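About Willarel

Welcome, and thank you for wandering over to this page, which in our experience is the one people read after they've already looked at the prices and before they've worked up the nerve to call. If that's you, please do call. We like the phone, and we're used to people starting with "I'm probably too old for this" or "she's probably too young for this," and we have a pretty good idea of what to say next.

Willarel is a small music school in Gorkalham. We teach piano, violin, viola, cello, guitar, clarinet, flute and voice, and on Saturday mornings we teach a recorder class that is much louder than you would expect. We have 22 teaching rooms if you count the one with the sloped ceiling, where only the shorter cellists are comfortable, and a recital hall that seats 100 on folding chairs. Our students range from age four on up to our oldest, who took up the clarinet after retiring from the post office and has since worn out two music stands.

How we got started

The school began in the back half of a piano shop. The shop sold uprights and sheet music in the front, and in the back there was a storeroom with good light and a radiator that knocked. A customer who had just bought a piano asked whether anyone could show her what to do with it, and the answer was yes, come on Tuesday. She brought her sister the week after. By the end of that first winter the storeroom had lessons in it every afternoon, and the pianos that were supposed to be stored there had moved into the hallway, where everyone had to turn sideways to get by.

When the shop closed, the lessons didn't. We moved to the old Memora building on the hill, which had been a dance hall, then a furniture showroom, and then for a long time nothing at all. Some of you will remember the sign. We kept the first letter of it, the big M, and it hangs over the stairs to the practice rooms, where children like to touch it on the way up for luck before a recital. (It needs a new coat of paint about as often as you'd think.)

The dance floor is still there, too. It is maple, it bounces a little, and it makes a lovely sound under a string quartet. We did have to ask the furniture showroom's carpet to leave, and it left in very small pieces over the course of one hot June, along with what seemed like every staple ever made.

What a lesson is like

A regular lesson is one student and one teacher for half an hour, once a week, in the same room and at the same time. Grown-ups and older students often choose forty-five minutes or an hour. We try hard to keep people with the same teacher from year to year. You learn a lot about a person by hearing them play the same eight bars for a month, and it seems a shame to throw that away every September.

We don't have one method. Some of our teachers start with reading and some start by ear, and a couple of them start by having you walk around the room clapping, which looks silly through the window in the door and works wonderfully well. What we do ask of every teacher is that each student leave the room knowing what to practice and for how long. It gets written down in the blue notebook we give you at your first lesson. Please bring the notebook back each week. Please also look in the notebook between lessons — we can tell. 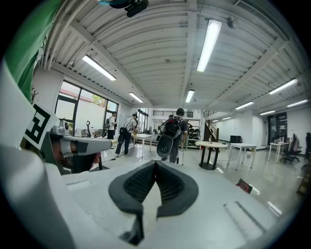 R. Salminen

I've been asked to write the rest of this page, being the person who sits nearest the front door and so the person most of you will meet first. I have had this desk since the year we moved up the hill. I don't teach, though I did once turn pages at a recital on very short notice and have not been asked again.

What I can tell you about is the waiting room, because I think it's half of what the school is. On a weekday at four o'clock it has small brothers and sisters doing spelling on the floor, a dad asleep with a viola case between his knees, somebody's grandmother knitting, and three rooms' worth of music coming through the walls all at once, none of it in the same key. People are a little shy in there the first week. By the third week they are saving each other seats and trading snow pants. We've had carpools start in that room, and a book club, and one very serious chess rivalry that has now gone on longer than either player's piano lessons did.

There is a kettle, and there are mugs. You're welcome to both. If you finish the tea, leave the empty box on my desk and I'll know what it means.

Recitals

We hold four sets of recitals a year, and nobody is required to play in any of them. I want to put that near the top, because it is the question I get most often from adults, usually in a whisper. If you'd like to come and listen for a year or two first, then come and listen. One of our guitar students listened for six years and then walked up one evening and played a waltz so softly that the whole hall leaned forward in its chairs.

For those who do want to play, the younger children go first, while they're still fresh, and we keep each program under an hour. There are cookies afterward. The summer recital is the big one, with the chamber groups and both orchestras, and this year's is on Saturday, June 7, 2025, in the hall. The doors will be open early so you can find a chair near a fan.

Playing together

Lessons are a quiet sort of thing, one person and a music stand, and after a while most people want company. We have two orchestras. The junior one is for anyone who can play a one-octave scale and count to four while doing it. The senior one is for everybody past that, and it mixes teenagers and adults, which each side is nervous about until the first break. There's also a wind band in the fall and spring, a choir that takes anyone who turns up, and a loose collection of trios and quartets that form and dissolve according to who has moved away to college.

The choir deserves its own paragraph. It meets on weeknights, there is no audition, and at last count it had 57 members, a good many of whom joined to keep a friend company and then outlasted the friend. They sing in Gorkalham's library in December and at the farmers' market when the weather's nice. If you have been told at some point in your life that you can't sing, the choir would very much like to have you, and you will be standing next to several people who were told the same thing.

Borrowing an instrument

You don't need to own anything to begin. We lend violins, violas, cellos and clarinets in all the usual sizes for a small monthly fee, and when a child grows out of one you simply bring it in and carry a bigger one home. The instruments are a mixed bunch. Some were bought new, and a lot of them came out of closets and attics around town, and they have been put right over the years by people who know how. Inside each violin case there's a card where every child who has played it can write a first name and the piece they liked best. "Twinkle" is far ahead, as you'd imagine, but there are some surprises.

If you have an instrument at home that isn't being played, we would be glad to hear about it. Please call before bringing a piano. I mean this kindly, but we have been left a piano on the steps before.

Fees and help with fees

Fees are billed by the term and can be paid in monthly pieces if that's easier. The full list is on the Lessons page. We also keep a fund for families who need part of the cost covered, or all of it. The form is one page long, front side only, and it comes to me and goes no further than the office. Your teacher won't know who uses the fund, and neither will the other families. Please don't talk yourself out of asking. People do, and then they tell me about it two years later over the kettle, and I wish they'd said something sooner.

Finding us

We're at the top of the hill in Gorkalham, in the yellow brick building with the wide front steps. The bus stops across the street. If you're driving, the lot is behind us and you get to it from the side road, and the turn comes up faster than it looks. There's a ramp at the back door and an elevator just inside it, a slow one, so leave yourself a minute or two if you're coming for a lesson on the upper floor.

The office is open from noon until the last lesson ends on weekdays, and on Saturday mornings during term. A first visit is free, and you can sit in on a lesson, try a few instruments, or only look around. If no one's at the desk I'm probably hunting for a lost mitten, and I'll be right back.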